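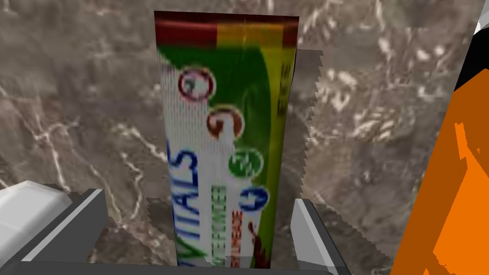
Members of the Clandden branch list are reminded that the consultation on revised rest breaks at the Wonitz packing site closes at the end of April. The proposal covers 115 hourly employees on the day and evening shifts. Staff who pack toiletries, down to the upright toothpaste carton with its red band and green panel, are included on the same terms as warehouse staff. Written comments should reach this office before the closing date and should state the shift worked.

On the question raised by Mr. Brunton, the reply from the employer is now to hand.

Wiremu Brunton wrote:
> The draft gives a paid break of 15 minutes in the morning
> but does not mention the evening shift. Several members
> at Prajapati had the same gap in their agreement and had
> to file a grievance to get it fixed. Can the branch get
> this in writing before we vote?

The employer confirms that the paid break applies to both shifts. Ms. Frade has asked that clause 126 be amended to say so, and a corrected draft will be sent to this list when received. Members should not sign individual acknowledgment forms in the meantime.

Questions about unpaid meal periods should go to Darcy Tuhiwai. Please quote clause numbers from the current draft, as the earlier version was numbered differently.

Estíbaliz Cantero
Branch Secretary, Clandden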